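Shrinkage allowances for knit cotton: revised figures for the fall patterns

Unora Pattern Notes, 8/8/20

Several readers wrote in after the last issue to say that tops cut from our basic knit block were finishing short in the body while the width stayed close to plan. The drafting is sound. The cause is the allowance table printed with the block, which used one shrinkage value for both directions. Single jersey does not behave that way, and the table has been replaced.

Jersey is knit under tension. On the machine and again during finishing, the cloth is pulled lengthwise so that it will roll flat and feed evenly. The loops end up taller and narrower than they would be at rest. When the cloth is washed and tumbled without load, the loops relax toward a rounder shape. Length is lost, and part of that loss reappears as width. A single percentage applied both ways will therefore leave the body short and the chest slightly generous.

For the medium weight we use most, 140 grams per square meter, the working figure is now 8 percent in length. The width figure depends on how the cloth was finished. Compacted cloth has already been mechanically shortened at the mill and needs less allowance in both directions. If the supplier cannot say whether a lot was compacted, treat it as uncompacted and test it.

The test is simple, and it should be done for every dye lot. Cut a square from the full width of the cloth, keeping at least a hand's width away from either selvage. Mark a smaller square inside it with a laundry-safe pen, using one wale as the vertical guide. Do not use the cut edge for this, as jersey edges curl and the reading will be off. Wash and dry the piece the way the finished garment will be washed and dried. Let it lie flat overnight, smooth it with the palm without stretching, and measure between the marks. Run 5 full cycles if the garment is meant for heavy use. Most of the change comes in the first cycle, but dark and bright colors often keep moving through the third.

Color does matter, though less than people assume. Deep shades usually spend longer in the dye bath, and time in hot water relaxes the cloth before it reaches you. Whether that relaxation survives depends on the drying frame that follows. Two lots in the same weight and from the same yarn can differ noticeably for this reason alone, and this is why the lot number should be written on the test square along with the readings.

Spirality is a separate problem and the new table does not correct it. This is the twist that brings a side seam around toward the front after washing. It comes from residual torque in the yarn, and added length will not fix it. Check for it on the same test square: if the marked corners have moved out of square, note the direction and the amount. Small skew can be tolerated in a loose body. For a fitted style, choose a different lot.

The Corstead and Fairweather blocks have both been redrawn with the length allowance added at two places, above the waist and below it. Adding it all at the hem puts the waist too high after the first wash. The Jostari raglan is unchanged for now. Its sleeve seam crosses the grain at an angle, and the correction there has to be split between the body and the sleeve. We expect to send the redrafted sheet in November.

If you have already cut from the old sheets, lengthen the hem facing and leave it basted until the garment has been through the wash. Necklines should be left alone. A rib band recovers separately from the body, and changing its length to suit the body allowance usually produces a neckline that stands away from the skin.

Replacement sheets are sent free to anyone holding the current block. Ask for sheet 1022 and state which size range you have. Please discard the old table when the new one arrives - the two look much alike, and the values are easy to mix up. 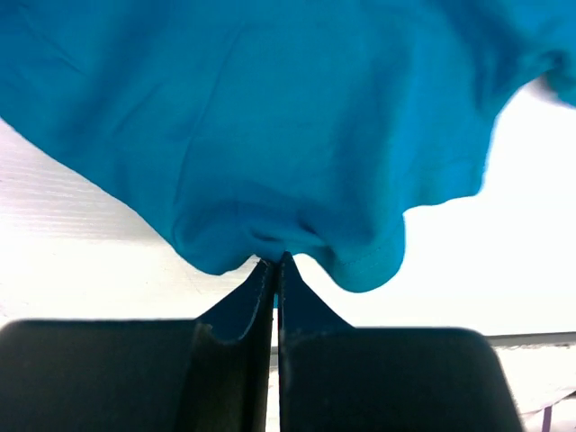 Test results from your own lots are welcome, provided they include the cloth weight, the drying method and both readings. Results without a drying method cannot be used in the table.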